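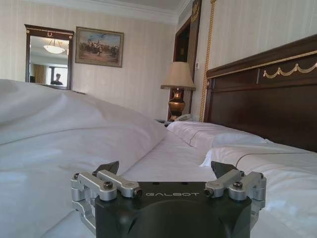
Hotels did not always put guests to sleep in white. Anyone who stayed in a roadside motel as a child probably remembers brown and orange bedspreads, printed with leaves or sailboats, and sheets in tan or pale green. The change came slowly and then it was everywhere. A bed made up in white linens, like this one, is now what most travelers expect when they open the door, whether they have paid for a suite or a single room over a bar. The people who buy and wash those linens have their own opinions about it, and few of them have much to do with style.

Nuria Kassa has run the laundry at Skametti, a plant on the north side of Semilby, for most of her working life. Her customers are inns, two clinics and a handful of vacation rentals along the lake. In August the trucks go out before sunrise and come back full by lunch. The building has no air conditioning on the wash floor, and the big doors stay open at both ends.

"People think white is the hard one," she says. "White is the easy one. Give me a navy sheet with sunscreen on it and then we can talk about hard."

Her point is simple enough. A white sheet can be washed hot, and it can be bleached. It can go in the same load as every other white sheet in the building, and when it comes out it matches. A colored sheet fades a little each time. If an inn buys new ones to replace the torn ones, the old and new will never look like a pair again, and guests notice a pillowcase that is one shade off.

Sunscreen is the main trouble in summer. Some of the ingredients react with iron in the water and leave a rust-colored mark, and chlorine bleach makes it worse. The plant softens its water and treats those marks with a different product before the main wash. Makeup comes next on her list, then self-tanner, then coffee. Blood is a regular visitor and comes out well in cold water if it has not been through a dryer first.

The Ayele, a small inn on the lake road, switched to white sheets eleven summers ago and has not gone back. Before that it had striped ones, blue and cream, bought by the previous owners. Some of them are still in use as drop cloths. The inn strips its beds by late morning and sends the bags to Skametti, and the same sheets may be back on a different bed the next afternoon. Under the usual arrangement in the trade, an inn keeps three sets for each bed: one on the mattress, one in the wash and one on the shelf. The shelf set is the one that gets cut when money is short, and it is the one everybody wants in the middle of a holiday weekend.

Thread count is the number guests ask about, and it is the number Kassa cares about least. It refers to the threads running in both directions through a square inch of cloth. Most of what passes through her plant is 200 thread count, a cotton and polyester blend. Guests who have read a little expect something far higher. Makers can get to a big number by twisting several thin strands together and counting each one, and the cloth that results is often heavy and slow to dry.

"I have had owners bring me beautiful sheets," she says. "Very soft, very expensive. After one season they looked like something you would wash a car with."

What matters more to her is the length of the cotton fiber, the weave and the hem. Percale, a plain over-and-under weave, feels crisp and wears well. Sateen is smoother and has a slight shine, but it snags more easily. A wide hem with tight stitching will last. A narrow one curls in the ironer and starts to come apart at the corners.

The ironer is the largest machine in the building, a row of heated rollers made by Tilier. It takes a damp sheet in at one side and puts it out flat and dry at the other. Two people feed it and two people fold. The feeding is skilled work. Each person takes a corner, the hem is pulled straight, and the sheet goes in square or it comes out crooked and has to be done over. Good pairs work without talking much. New hires usually start on towels.

A blend sheet can stand 100 washes before it begins to look thin, in her experience. Pure cotton goes a little sooner. For years the plant had no good way of knowing how old any given sheet was, so it was a matter of holding one up to the light. Then it began sewing a small tag into the hem that is read as the sheet goes by. The oldest one found so far had been washed 208 times. It had been through three inns, and Kassa thinks the cloth came from a mill that has since closed. She kept it.

When a sheet does wear out, it seldom wears out all over. The center goes first, where people lie, and the edges stay sound. Large sheets with a bad center used to be cut down and sewn into crib sheets or pillowcases. The plant still does some of this in winter, when the sewing room has time. The rest is sold by weight for rags, and auto shops take nearly all of it.

Guests who want the same feeling at home tend to buy the wrong thing, in the view of most people in the business. They buy the softest sheet in the store. The hotel bed feels the way it does mainly from the pressing, the tight tuck at the foot and the fact that someone else did it. Kassa's advice for a household is modest. Buy plain percale with a decent hem. Skip fabric softener, which coats the cotton and keeps it from taking up moisture. Wash with room to move - a queen set should not fill the drum - and take the sheets out of the dryer while they are still slightly damp at the hems. If ironing is out of the question, make the bed at that moment and smooth it with the flat of the hand.

She does not iron at home herself. Her own sheets are yellow, a gift from her sister, and they get washed with everything else.

At the plant the last load of the day is usually clinic linen, which is kept apart from the rest and goes through on its own cycle. The folding tables are wiped down at 5, and the carts for the morning trucks are lined up by the east door with the inn names chalked on the side.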